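Plusitz共享工坊的机械臂学会了拿麦片,暂时还不会倒

麦基街(Mackay)尽头那家共享工坊Plusitz,过去一向以修自行车和借不到电钻闻名。今年冬天它多了一个新名声:想在这里吃早餐麦片,得先跟一条机械臂商量。

这条机械臂叫Flondlow,由工坊成员自己动手搭建,从3月画第一张草图算起,到现在已经能把一盒麦片从一张桌子挪到另一张桌子上。速度不算快。据在场的人描述,足够把水烧开,泡好茶,再回头看它有没有下定决心。

2023年12月23日,工坊办了一次小型开放活动,Flondlow头一回在外人面前干活。来的人里有家长和孩子,有几位隔壁乐器店的客人,还有一位先生自称是来还台钳的,最后站着看完了全程,台钳也带了回去。

“大家期待的东西跟我们做的东西之间有一点距离。”项目发起人Haruna Chiba说,“孩子们问它会不会打架。我说它会拿盒子。他们很有礼貌地又看了一会儿。”

Chiba白天给印刷厂维护装订设备,晚上和周末泡在工坊里。按她的说法,这个项目起源于一次关于货架的争论。工坊的储物间总是乱,有人提议定一套整理制度,有人提议造一台机器来整理。制度那一派写了一页纸,贴在门上。机器这一派花了九个月,目前也没有整理过储物间。

那页纸还贴着,也没有人照做,双方因此相处得不错。

为什么是麦片盒?小组最初用的是木块,成绩好得令人起疑。木块硬,重心老实,抓歪了也不记仇。换成超市里买来的盒装麦片之后,成功率一夜之间跌得很难看:纸盒会瘪,里面的东西会跑到一头去,印得花花绿绿的盒面又让识别程序时常拿不准自己看见的是正面还是侧面。有一个星期,程序坚持认为营养成分表是一样独立的物品,每次都想单独把它拿走。

“从某种角度讲它是对的,”负责识别部分的一位成员说,“那张表确实是盒子上最严肃的内容。”

他不愿透露姓名,理由是他的公司以为他晚上在学法语。

夹爪是改动最多的部件。现在装在手腕上的两根手指是第26版,黑色,宽而扁,指尖收成斜角。早先的版本大多躺在工坊门口的一只纸箱里,纸箱上写着“可以拿走”,至今箱子还是满的。第4版太软,第9版太滑,第13版据说各方面都很好,可惜打印它的文件被同名的另一个文件盖掉了,此后每一版都要被拿来同它比较,每一版都输。

“我现在怀疑第13版没那么好,”Chiba说,“但没法证明。”

驱动夹爪的控制板叫Grerneo,也是组里自己画的。第一批板子回来时,电源接口印反了方向,小组的处理办法是在旁边写上“反的”。第二批改正了接口,旁边那两个字却跟着老图纸一起印了上去。眼下工坊里两种板子都在用,新来的人要先学会分辨哪一块的“反的”是真的反。Chiba说这件事列在待办清单上,位置不高。

整个项目有16名成员参与,能稳定到场的人数取决于天气,以及当晚工坊的暖气归谁管。分工大致按兴趣来,于是调视觉的人最多,理线的人最少。有一段时间,机械臂背后的线缆被扎带捆得非常密实,漂亮得让人不忍心动,直到大家发现肘关节也跟着动不了。后来剪开重来,扎带用掉的数量没有人愿意去查。

钱的问题同样有人关心。Chiba给出的说法是,花在零件上的比预想的少,花在麦片上的比预想的多。盒子夹坏了就要换,换下来的归工坊茶水间,任何人都可以吃。几个月下来,成员对几种口味形成了坚定的看法,也有两个人宣布以后早上只吃面包。 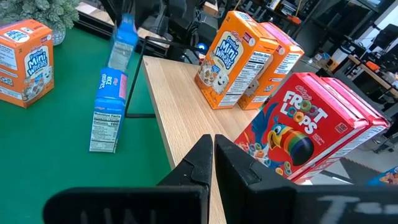 夹爪上方小相机拍到的工作台:近处浅色木桌上是红色的Froot Loops,后面是橙色的Frosted Mini-Wheats,左侧绿色台面上还有Raisin Bran。

小组把每一次抓取都记下来,成功的和失败的放在一起。到开放活动之前,记录已经攒到将近1,000条。失败一栏另设了备注,填写者可以自由发挥,内容从“偏左两厘米”到“它在看我”不等。小组考虑过统一格式,讨论之后决定先统一日期的写法,这一项还在推进。

失败里最常见的一类,是手指碰到了旁边那盒。盒子挨得近的时候,夹爪必须从窄缝里探进去,稍有偏差就会把目标推到一边,再非常认真地夹住空气。Chiba说,夹住空气这件事,Flondlow的动作完成得无可挑剔,力度均匀,轨迹平滑,放下时也轻。为了不让它继续这么自信,小组在程序里加了一道检查:手指合拢得太彻底,就当作什么也没拿到。加上之后,它又一度拒绝承认自己拿着任何东西。

也有成员主张把盒子摆得开一些,问题自然就少了。这条建议在群里收到了不少赞同的表情,随后有人指出,超市和厨房里的盒子都不会为了照顾机器而保持距离。于是盒子继续挤着放,朝向也不统一,有的正对着机器,有的斜着。

开放活动当天,Flondlow连着完成了几次搬运,在场的人鼓了掌。轮到一个小男孩来指定目标,他指了最远的那一盒。机械臂伸出去,停住,想了很久,又收了回来。Chiba向他解释说,这叫“超出工作范围”。男孩走过去,用手把盒子拿了过来,递给她。

她收下了,并把这一次也记进了表格,备注写的是“外部协助”。

对于邻居们的反应,工坊方面表示总体平稳。楼上的租户投诉过一次噪音,内容是夜里有规律的“嗒、嗒”声,持续了一个多星期。小组检查后承认,那是夹爪的自检程序,默认每隔一会儿开合一下,确认自己还在。现在晚上十点以后自检暂停。楼上那位租户后来下楼看过一回,留下的意见是它比听起来要小。

也有人追问这东西到底有什么用。Chiba被问得多了,已经备好几种答案,视对方的耐心而定。最短的一种是“练手”。稍长的一种会提到行动不便的人在厨房里取东西的困难,以及她希望有一天能把整套图纸整理到别人照着也搭得出来的程度。目前装配说明写到第119步,内容是“把刚才装反的那一面拆下来”,她打算发布之前把它和前面的步骤合并。

至于倒麦片,小组内部看法不一。一派认为抓稳了自然就可以倒,另一派负责打扫地面。双方同意先从空盒练起,碗用塑料的,牛奶不在讨论范围之内。

Plusitz表示,明年3月会再安排一次开放活动,届时Flondlow应当能够自己判断盒子的正反面。想加入的人可以直接到麦基街的工坊登记,不要求有机器人方面的经验,会理线的优先。登记表放在进门右手的架子上,笔要自己带。

那位来还台钳的先生已经登记了。工坊提醒他,下次来的时候请把台钳一并带上。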